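Workshop Notebook, Household Wares Section
Entry dated 19/10/2021
Subject: Nesting bowls and place flatware, continuation of the Tullisero set review

The purpose of this session was to settle the arrangement of the stainless steel wares before the written handling sheet is revised. The previous entry left two questions open: whether the bowls should be stored nested or apart, and whether the fork and spoon belong with them or on a surface of their own. Both were taken up again, together with the matter of the tabletops.

Bowls. The small deep bowl sits within the wide shallow one and is carried in that position. The wide bowl has a broad flat rim, and the rim is the correct place to hold the pair. Fingers placed inside the small bowl leave marks on the polish, and these show up under the ceiling light more than anywhere else in the set. The older instruction, copied from the Clarnix leaflet, called for a sheet of paper between the two. The paper was tried again and has been dropped. It creases at the base, the small bowl then leans, and the pair cannot be set down level.

Washing remains as before: warm water, mild soap, soft cloth, no powder. The bowls are separated for washing and dried separately before they are nested again. A pair put away damp in the previous trial had to be eased apart with warm water on the outer bowl, and a faint ring remained where the two had touched. The ring came off with diluted vinegar. The amount used should be entered on the sheet when the step is written up, as the last draft says only "a little."

Flatware. The fork and spoon are kept together as one place setting and do not travel in the bowls. Loose flatware carried in a bowl scratches the interior, and the scratches on the first sample bowl were traced to this practice. The cupboard label still reads "bowls and contents" and is to be replaced.

Tabletops. The marble-patterned tops have been kept as the working surface for this review. A bowl slid across them makes an unpleasant noise and should be lifted. The seam between the two tables must not be used as a resting place for handles, however convenient it appears.

The arrangement adopted for the review places the nested bowls on the left table and the flatware on the right, fork to the left of the spoon, both pointing away from the front edge.

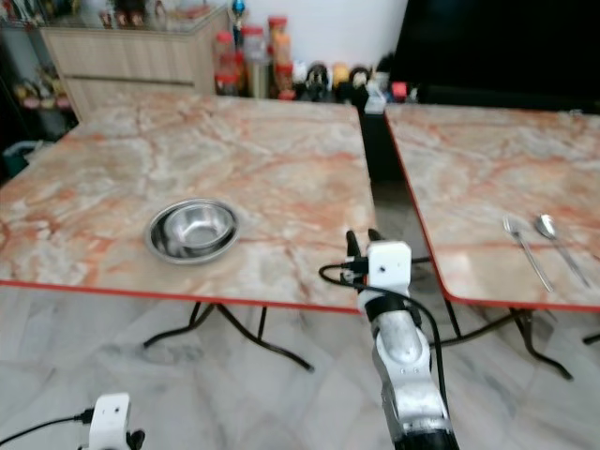 Stępień asks whether the fork and spoon might be laid straight to the table edge in future, on the grounds that a slanted setting is harder to repeat from one session to the next and looks unfinished to anyone coming in from the dining side. Stępień would also prefer the bowls on the same table as the flatware, so that a single cloth could serve for everything.

The first point is accepted. The handling sheet will state that flatware is laid square to the front edge, with the handle ends level. The second is deferred. One cloth for both is reasonable in a home kitchen, but the review calls for the bowls to be lifted and returned repeatedly, and the flatware is better left undisturbed while that is done. The question may be raised again when the Skadix samples are received.

Capacity. The target for the wide bowl in the purchasing note is 700 ml to the underside of the rim. This has not been checked. The measuring jug in the cupboard is marked too coarsely for the purpose, and a better one has been requested. Until it is received, no figure for capacity is to be copied into the sheet.

Storage. The lower shelf will take up to 8 nested pairs in a single row. Pairs are not to be stacked on other pairs. The weight of the upper bowls bears on the rim below, and one rim in the earlier lot was bent in this manner. Flatware goes in the shallow drawer, forks and spoons in separate compartments, heads toward the back.

Outstanding items:
Replace the cupboard label.
Revise the handling sheet to remove the paper layer and add the vinegar step.
Obtain the measuring jug and check the wide bowl.
Compare the Tullisero finish with the Skadix samples under the same light.
Confirm whether the drawer liner may be washed or must be replaced.

The revised sheet is to be circulated in draft and brought into use in December. Comments should be written in the margin of this notebook, beside the paragraph concerned.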